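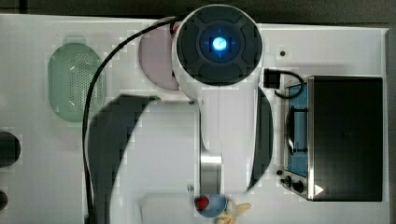 Foto: Domnica Ene / Cozinha Tinley

Perguntas frequentes: forninho e bancada

O forninho pode ficar ligado na tomada?
Pode, mas nós tiramos. A conta de luz agradece e o gato também.

Cabe uma pizza inteira?
Cabe a de 9 fatias modestas. A família grande que compre outro.

Onde guardo o escorredor?
Longe do forno. Plástico a uns 200 graus vira escultura.
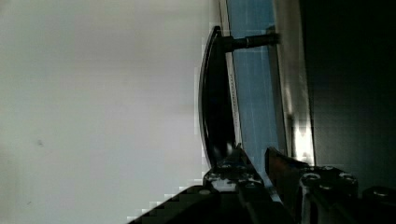

Com que limpo o puxador da porta?
Pano úmido e detergente neutro, com o forno frio. Palha de aço, só se você já enjoou dele.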